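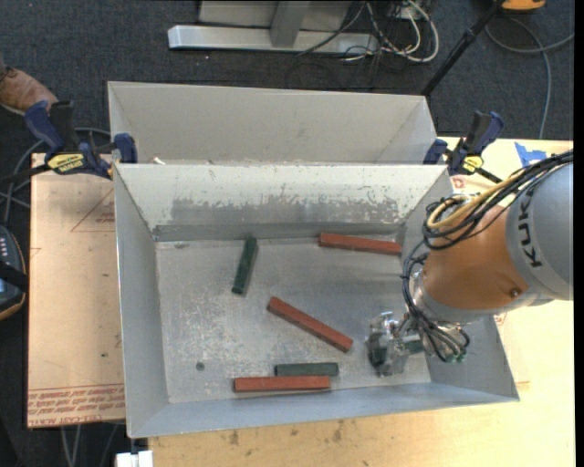
4.3 Comparing two grippers in the bin

This section explains how to run the same picking test with the two grippers, so that the results can be compared. The test was written by Iestyn Mostyn for the Tretalier jaws and the Plunico jaws, but it works also for other pairs.

1. Fasten the bins to each other with bar clamps, one at each side. Pull on the front bin by hand. It must not move.

2. Drop the red and green bars in the front bin from a low height. Do not arrange them. Bars that lie close to a wall, or side by side, are wanted – they show the difference between grippers best.

3. Move the arm in manual mode until the gripper hangs over the bin floor. Check that the cables follow the wrist freely and do not catch on the rim.

CAUTION: Keep hands out of the bin when the drives are on, also in manual mode.

4. Start the program with the first gripper and let it make 26 attempts. After every attempt the bar is dropped back in the bin.

5. Write down each attempt as picked, slipped or missed. If the gripper touches a wall, write this too.

6. Switch off the drives, change the gripper and enter the new tool length. Repeat steps 2 to 5.

Note: One series takes around 17 minutes. If the arm stops with a force error 3 times in one series, lower the approach speed and begin the series again.

Note: Scratches on the bin floor can disturb the camera detection. See section 4.5 for the threshold setting.

Revised 18/10/2018, R. Landeg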